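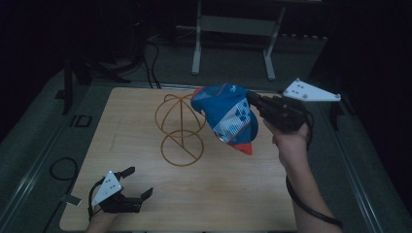

Sikine: surname changes in American pro sports

Sikine is a small, hand-checked dataset of players, coaches, promoters and team owners who worked under a surname other than the one they were born with. It has 513 records, one per person, and I have had a great time putting it together. If you like old box scores, court petitions and spelling mistakes on ship manifests, welcome!

Last updated: April 3, 2023

What's in the folder

people.csv: one row per person, with birth surname, later surname, sport, role, and the year of the change if known
sources.csv: one row per source, linked to people.csv by person_id
variants.csv: every other spelling we came across in newspapers and programs
notes.txt: longer remarks on the messy cases (read this one, it's the fun part)

Files are UTF-8. Please open them that way, or Čierny turns into soup. Čierny is our spelling-matching script, and its name is also the first line of its own test file.

Kinds of change

The change_type column takes one of these values:

legal: a court order or petition was found
informal: the new name was simply used, in print or on a contract
ring: boxing and wrestling names only
family: a parent changed it while the person was a child
unknown

Of the records, 142 are marked legal. Those are the strongest ones, and each has a docket number in sources.csv. "Unknown" means we have both names and can't say how one became the other. I left those in on purpose. A few have already been solved by readers who wrote in with a clipping, and I would love more of that.

Where it came from

Most rows started in the Trukov card file, a run of index cards on athletes and team officials. The rest came from the Zallthorpe newspaper scans. Every birth surname needed a second source before it went in. Where the two disagreed, the earlier document won and the other spelling went to variants.csv.

Known gaps

Women are badly underrepresented, and so is anything west of Denver. Baseball is much deeper than basketball. There are 14 rows with no birth year. Religion and ethnicity are not recorded, so please don't try to guess them from a surname; plenty of people changed names after a divorce, a stepfather or a sign painter's error.

The reason column is filled only when the person gave a reason in print.

Coming next

A batch of 20 hockey records is waiting on a second source and should go in by October. After that, roller derby!

Corrections are very welcome. Send the person_id, the field and your source.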